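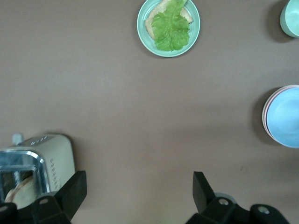
Food Writing Workshop, handout for week 4
Describing plain food

Hi all. A few of you asked for my notes from last time, so I've typed them up and stuck the homework on the end. They're a bit messier than I'd like (I talk faster than I write, as you've noticed).

We started with the problem of plain food. Everybody can write about a wedding cake. A sandwich is harder, and I think most of us panic and reach for "delicious" or "mouthwatering," words that tell the reader you liked it and leave out everything else. I did this for years! My first paid piece was a review of the lunch counter in Gorkwood, and I used "tasty" in the opening line and again in the closing one. I still have the clipping and I still wince.

So, what do we do? Start with texture. Lettuce is a great one to practice on because it has so little flavor to lean on. Is it crisp or floppy? Does the rib snap? Does the ruffled part tickle the roof of your mouth? Bread is the same. The crust and the crumb are two different foods as far as your teeth are concerned, and you can get a whole paragraph out of the place where they meet.

Next, sound. We ran out of time on this, so please read the Nseir bakery piece in your packet. Look at the second page, where the writer stays with the noise of the bread knife for over four lines before we get a single bite. I'd have cut it if I were the editor, and I'd have been wrong.

Then memory, and here I want you to be careful. One memory per piece is plenty. If the toast reminds you of your grandmother and the butter reminds you of summer camp, the reader has lost track of breakfast. Pick the one that you'd tell a friend out loud.

We had a good argument about comparisons, too. Somebody wrote that a pickle was "like a cold green handshake" and the room split down the middle. I'm for it. My own rule is that a comparison should get you closer to the food, and if I have to stop and work it out, it goes. But rules like that are only habits, so try breaking it and see what you get.

Homework, due 15th May:

Write two paragraphs on something you ate standing up. Skip the words delicious, tasty, yummy and perfect.

Then rewrite the first paragraph using only what you could hear and feel. Taste and looks are off limits in that version.

Bring printed copies, double spaced, with room in the margins for scribbles. The printer at Drimik is still eating paper, so please don't leave it to the last minute. We'll read aloud in pairs first and then swap. If you're nervous about reading, come sit by me and I'll go first.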